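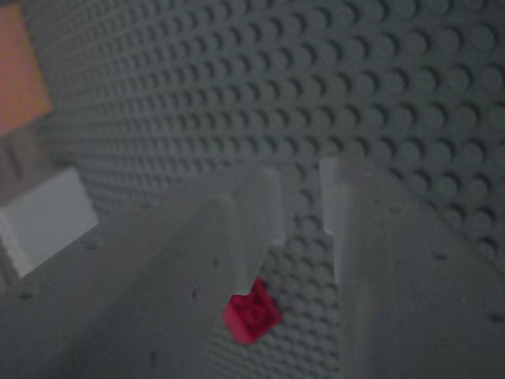 # Brimton brick box: notes on the big grey baseplate

I started this file as a scrap of text, and it has grown. It's mostly for me, partly for whoever borrows the box next, and a bit for Carter Vachon, who keeps asking what's in it (Carter, it's all here now, please stop ringing!).

The box is LEGO and nothing else. One large grey baseplate, a few tubs of ordinary bricks, and the odds and ends that collect at the bottom of any tub. The whole lot comes to 3000 pieces, and yes, I did count, over a wet stretch in August with the radio on.

## What's where

- **Baseplate.** Grey, studded all over, big enough to take up most of a small table. Travels on top of the tubs, never underneath.
- **Tubs.** 6 of them, sorted by size first and colour second. I used to do it the other way round and it drove me mad, you'd be up to your elbow in red looking for one tiny red thing.
- **Small reds.** These have their own little pot inside tub 2. They vanish against a carpet and they hurt.
- **Chunky blocks.** Tub 5. Pinks, oranges, whites and so on, good for walls.
- **Blacks.** Mixed in with tub 4 for now. I keep meaning to split them up.

## The layout I keep coming back to

I call it Denilville. It began as a proper town plan with roads and a station, and over time I've pulled most of it up again because I like the open space better. What's left is a wall down one side, a tower off past the end of it, and plenty of bare studs in the middle for whatever you fancy.

The wall is just big blocks in a line along the edge of the plate: pinky red nearest, then a pale one, then peachy orange, then bright red at the far end. There's no deep thinking behind the colours, I grabbed what was on top of the tub. The tower is red, white, pink and black, with a black piece to finish it off. One small red brick out on the plate is enough to make the whole thing feel enormous.
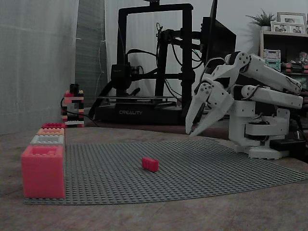 ## Setting it up

1. Clear the table and wipe it. Crumbs get between the studs and you'll be there with a cocktail stick.
2. Lay the plate down and press the corners. Mine likes to curl, and a night under the De Haan atlas helps (it's a very heavy atlas).
3. Do the wall first, working away from you.
4. Build the tower on its own, off the plate, then shuffle it to where you want it.
5. Small pieces last.

I do all this in the back room at Skelisance, which has the one table that doesn't wobble. The light there isn't up to much, but the wall behind is plain and pale and there's a long-leaved plant that cheers things up no end.
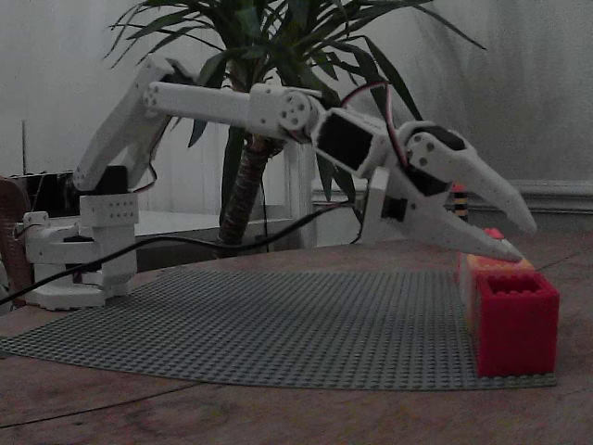
I've tried sitting in there until gone 17:00 sorting the oranges into light and dark, and my advice is not to bother. Leave it for the morning, or put them all in together and call them orange.

## Known problems

- The curl in the plate, see step 2.
- Two flat pieces stuck together in tub 3. I've tried fingernails, warm water and language.
- The label on tub 6 says "wheels". There are no wheels in it.
- Dust. A soft paintbrush along the rows works best, and go diagonally if it's really settled in. 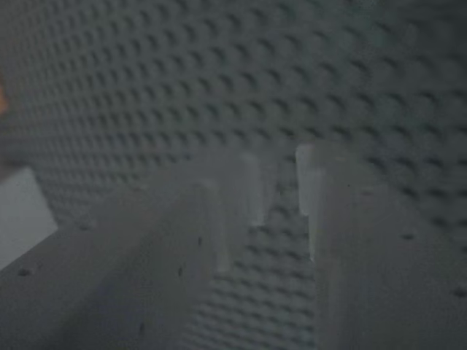 Carter reckons a dry toothbrush does a better job on the studs than any paintbrush, provided it's an old one with the bristles splayed out, and that the wheels are in tub 1 under the windows. I've looked under the windows and found one tyre.

## Borrowing

Ask me first, bring it back with the lids on, and add a line at the bottom of this file if anything's gone missing. I don't mind losing the odd brick, I just like to know which tub to stop looking in.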